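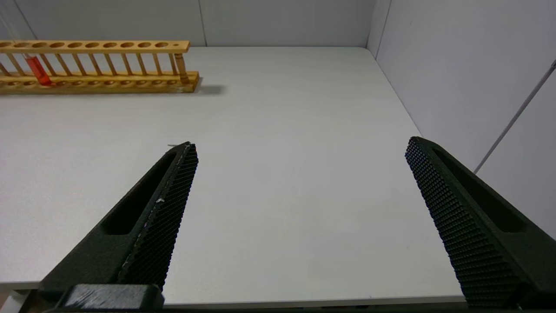

April 2021
Henk Stevens

Notes on the customs text, second pass. Nathalie has the first pass and disagrees with a good third of it, so read the two side by side before quoting either.

Started again from the transcripts because I no longer trust the summaries. The Enthorpe set runs to 552 pages once the duplicate annexes are out. Our index says 533. Went through the gap this morning and nearly all of it is the late statements on transit, which were sent over after the index was made and never added. So anything we wrote before now that says "no mention of transit by either side" is wrong, and I wrote at least one of those sentences myself. Corrected in the draft, not yet in the slides.

Main question still the same. Did the two delegations move towards each other between September and the signing, or did they only change how they talked? The press line in both capitals was that there had been movement. I have been looking for it for two weeks and what I mostly find is vocabulary. "Border checks" turns into "points of verification". "Deadline" turns into "target moment". The clause underneath has the same verbs in the same order. If that is a concession I would like to know what was conceded.

Nathalie's view is that the change in wording is itself the movement, as it let the Bindness side take the text home to a parliament that had voted against the old words. I can see it. I can't see how we would ever test it. Any outcome would fit. If the parliament says yes, the wording did it; if the parliament says no, the wording wasn't soft enough. Told her so on the phone, she said the same could be said of half the department's output, fair enough.

Coding. We have 23 categories and that is too many. Nathalie and I each coded the same opening session blind and the agreement on the broad ones (threat, offer, delay, procedure) is good. On the finer ones it is poor. "Conditional offer" and "soft threat" are the worst pair. Take the line from the Enthorpe lead: "we would of course be ready to discuss fisheries once the matter of dues is settled." I had it as a threat. She had it as an offer. We argued for most of an hour and I now think it depends on whether you believe the man, and that is not something the code sheet can ask.

Proposal: merge the two, keep a free text note beside each. We lose some detail, but the detail was made up anyway.

The "no agreement" talk. Everyone outside wants this part and I am least happy with it. Public warnings that the talks might fail go up sharply in the last month. The usual reading is that this shows real fear of collapse. Perhaps. But compare with the minutes of the working groups for the same weeks and nothing changes there at all. They are discussing pallet sizes and who pays for the shed at the crossing. People who think a deal is about to die do not generally spend an afternoon on the shed. Either the working groups weren't told, or the leaders were talking to their own voters. I lean to the second, but note that I have leaned that way since before I had read any of the minutes, so discount it.

Against my own reading: there is one page in the late statements where the Bindness chair asks for the fallback tariff table to be printed and handed round. He hadn't asked for it before. That does look like someone getting ready for failure. One page out of all that, though, and it might be a bluff, handing round a table being a cheap thing to do.

On the Aliyu paper. Read it properly at last. It claims that small parties to a customs deal do better when they warn early. The sample is thin and half of the cases are the same two countries coming back to the table every few years. I would not count those as separate cases, and once you stop counting them as separate there is very little left to claim anything about. It is well written and will be cited a lot. Nathalie likes the chapter on ratification and I agree that one is sound. Suggest we cite that chapter and leave the headline result alone.

Janau figures. They came back with the trade estimates, finally. The losses under "no agreement" are given to one decimal place, with no range. Asked what the range was. Answer was that the client had asked for a single number. I don't think we can use them in that shape. If the estimate came out of a model then it had a spread, and somebody took it off. Have written again asking for the run files. Until then the table in section 2 stays blank, and I would rather hand it in blank.

Also worth a note, both sides used figures of this sort in speeches and each figure came from a body funded by the side quoting it. Not saying they are false. Saying that when the two delegations were asked in session where the numbers came from, the transcript has a long exchange on procedure and then a break for coffee.

Interviews. Three people have said yes, all of them retired. The retired ones remember being firm and far-sighted. I would swap the lot for one interpreter who was in the room, if the confidentiality rules allow it. Nathalie thinks they might after the archive review. Not holding my breath.

To do:
- fix index, add late transit statements, renumber footnotes from chapter 3 on
- correct my sentence on transit in the slides
- merge the two codes, recode the opening session, see if agreement improves or if we were only lucky on the broad ones
- chase Janau for run files
- check whether the phrase "target moment" was ever used by the Bindness side first. The translation may have put it in their mouths
- ask Nathalie for her notes on the ratification vote, the ones with the whip counts

Later, same day. Checked the "target moment" thing. It shows up first in the English version, and the original has a plain word for date. So one of my favourite examples of softened language may be a translator having a tired evening. Moved it out of the main text and into a footnote with a question mark. Need to go through the other examples the same way before anyone sees chapter 4, starting with "points of verification".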